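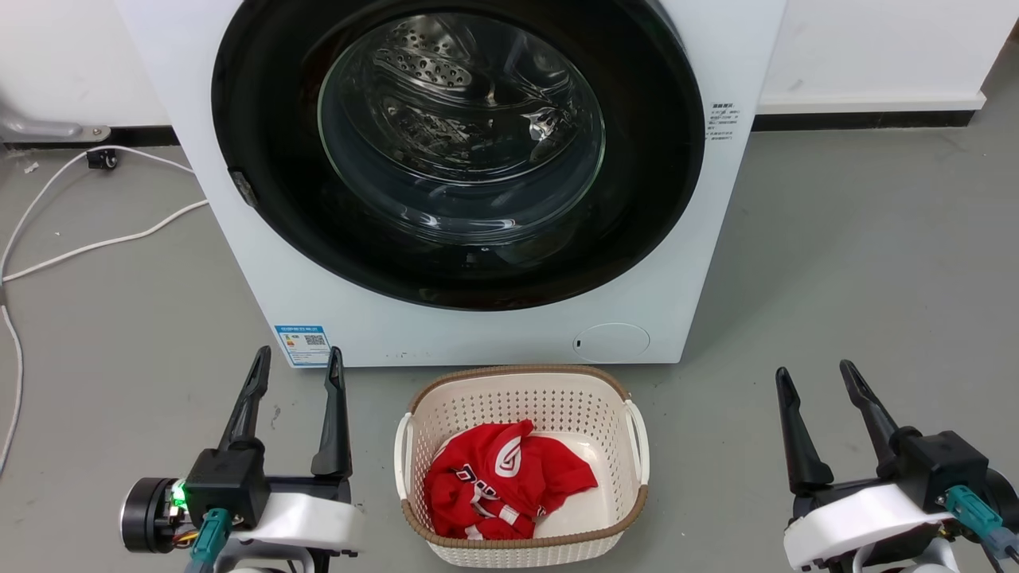
Who gets the laundry room job when the machines can load themselves?

At Stallard it was Radka Vukadinović, who had been there longest and did not ask for it.

Stallard washed uniforms and team kit for clubs and small hotels up and down the Gistdale road. Before June there were 8 people on the day shift. They sorted at the long table, loaded, unloaded, folded and talked. When the arms came, the loading stopped being anybody's work. Five people went to the new folding hall across the yard. Two took the money and left. Radka was given a chair, a screen and a button.

"You watch," said Leopold Lanz, the manager. "If one of them stops, you look at why. If you can fix it, fix it. If you can't, press that."

"And if none of them stop?"

"Then it's a good day."

She was 58. She had carried baskets for most of her life and her shoulders hurt from it, so she did not complain in the first week. She sat. The arms reached down, closed, lifted, reached in, opened. They were slower than she was. They were slower than Ismail Lahlou by a long way, and he used to load with one hand and eat with the other. But they did not go home at five, and by the end of the week the count on the screen was almost 600 loads.

In the second week one of the arms stopped over a football shirt. It had hold of a sleeve and would not let go or go on. Radka got up, took the shirt out of its fingers and turned it over. There was a pen in the cuff. She put the pen in her pocket and the shirt back in the basket, and the arm picked it up and put it in the drum.

She wrote it down, as she had been told to. Pen in sleeve. The form had a space for the cause and a space for the time, and nothing else.

At lunch she crossed the yard. The folding hall was bright and very loud, and the others sat at a table by the door with their ear protectors around their necks.

"How are your children?" Ismail asked.

"One of them found a pen."

"I would have found it before it got to the basket."

"I know you would."

Annelies Kofler wanted to know if it was true that Radka got the chair with the arms on it. It was true. Annelies said that in that case she would swap any day, and Radka said all right, ask Lanz. Annelies asked him that afternoon. He said the training was for one person and it had been paid for.

So they did it without asking him. On the late half of the shift Annelies came over and sat, and Radka went across and folded. She was out of practice with the big sheets. Elfriede Wieser took the other end of one and walked toward her with it, corners up, and told her about her daughter's flat, and the damp in it, and what the landlord had said. It took the whole of a hotel order to tell it. Radka had not heard anyone talk for that long since spring.

Lanz found out when Annelies signed a form with her own name. He stood in the laundry room and read it. Cause: zipper. Time: 4:10.

"Did you fix it?" he asked her.

"It's running," Annelies said.

He looked at the machine, and then through the window at the hall, where Radka was holding up one end of a tablecloth. He put the form in the tray with the others. The next morning there was a second line on the rota beside the chair, and someone had already written Ismail's name in it.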